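Two-Arm Bench Build: Handout 3
Wrist view, simulated bench and first moves
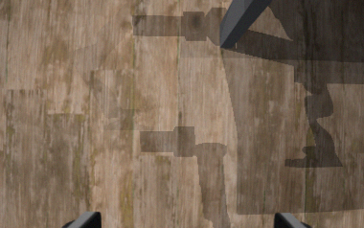 By this point you should have both arms modelled, both grippers opening and closing on command, and a bench top under them. If you missed the last session, copy the starting folder from the shared drive at Molteneck and read Handout 2 before going on. You do not need your own arms finished. Everything in this handout is done in the simulator, and the printed parts can catch up later.

The course build is called Tillis. It is a pair of small arms facing each other across a bench, each with a two-finger gripper and a camera on the wrist. The files are the same whether you are building at home or in the workshop, apart from the bench height, which you set yourself.

1. Setting up the bench

Measure your real bench before you type anything in. You need the height of the top from the floor, the depth from front to back, and the distance between the two arm bases, taken centre to centre. Put these in the bench file in millimetres. Several people entered centimetres last time and got a bench the size of a book.

The bench top is a flat plane with a wood picture laid over it. The picture is repeated to fill the area, so you will get joins in the grain. Leave them alone for now. They make no difference to contact or weight, and for finding your way about in the wrist view they are quite handy. If you later train anything on these views, change the surface from run to run, or the model may learn the joins in place of the object.

Do not skip the friction setting. The default is too slippery for a wooden top and parts will skate off when a finger touches them. Start with the value in the course file and change it only after you have tried a real part on your real bench.

2. Placing the wrist camera

The camera sits on the wrist and looks along the fingers. Fix it to the wrist link. If you fix it to the base by mistake, the view will stay put when the arm moves, and you will know at once.

Check these with the gripper fully open and the wrist pointing straight down:

The tips of both fingers should show at the bottom edge of the view, one on each side.
The gap between them should be clear, with bench showing through it.
The fingers should be about the same distance in from the left and right edges. If they are not, the camera is off to one side or has been turned slightly.

When you close the gripper, the tips should meet near the middle. If they leave the view before they meet, tilt the camera towards them a little at a time and try again. Write down the final angle. You will need it when you print the bracket, and the bracket from Aasen has no adjustment once it is screwed on.

3. Lights and shadows

The course file has more than one light in it. Each light throws its own shadow of the same arm, so you can get two similar shapes on the bench, one set off from the other. Beginners often take the second shape for a modelling fault and start deleting links. Before you delete anything, switch the lights off one at a time and watch which shape goes.

Shadows are useful for judging height. Lower the gripper slowly with one light on. The shadow of each finger moves towards the finger itself and the two meet when the tip reaches the surface. With all lights on this is harder to read, particularly where one shadow falls over another.

For the exercises, use the full set of lights. A home workshop hardly ever has one clean light source, and there is little point in practising in conditions you will not have. Mitali Samarakoon has put her own lighting file in the shared folder. It copies a garage with a strip light and a side window, and you are welcome to use it.

4. The other arm

With two arms over one bench, part of the second arm will come into the first arm's view when they work close together. In most poses it enters from the top. This is normal. What matters is how near it is, and the wrist view is a poor way to judge that. A link that looks well clear may be at the same height as your fingers, and one that looks close may be far above them.

Use the distance readout. Set the stop limit to 100 mm for all of this session. When any part of one arm comes within that distance of the other, both arms hold where they are. They do not go limp and they do not back away. You have to move one of them clear by hand in the control panel before the program will carry on.

Martti Pitkänen asked last time whether the limit could be set lower for handing parts across. It can, and we will do so in Handout 4, but only for the fingers. The wrist and forearm keep the larger limit throughout.

5. Exercise A: open, lower, close, lift

Work with the left arm only. Park the right arm in its rest pose.

Move the wrist so that it points straight down over the middle of the bench. Open the gripper fully. Lower it until the tips are 17 mm above the surface. Close it, with nothing in it, and lift back to where you started. Save the joint positions at each stop.

Repeat the whole move 3 times without changing anything. The saved positions should match. If they drift, look at the joint damping first, then at the time step.

6. Exercise B: both arms over the bench

Bring the right arm out of rest until it appears in the left wrist view. Stop there and save the view. Now look at the same pose from the side camera and write down which part of the right arm you were seeing. Most people guess wrong on the first try — the lower links look much alike from above.

Next, move the right arm towards the left until the stop limit trips. Note the distance shown and the joint that was moving. Clear it, then do the same from a different starting pose.

Keep your log files. One of ours from the first trial ran to 3,742 lines, nearly all of them the same warning repeated after the limit tripped. Read the first warning and skip the rest.

7. Before the real arms

Nothing from this session should be run on real arms yet. The simulated joints have no play in them and the printed ones do, most of all at the wrist. The Lunico servos also settle slightly low under load, and the model does not include this.

If your arms are already assembled, you can do one thing: power up a single arm, unloaded, and check that each joint turns the same way as in the simulator. Clear the bench first and keep a hand on the cut-off switch. Mark any reversed joint with tape and correct it in the joint file. Do not swap the wires.

8. To bring next time

Your bench file with real measurements
The camera angle from section 2
Saved positions from Exercise A
Your side camera notes from Exercise B
Bracket prints, if you have them

Handout 4 covers passing a block from one gripper to the other. The block file will be added to the shared folder before then.

Notes last changed Apr 2, 2022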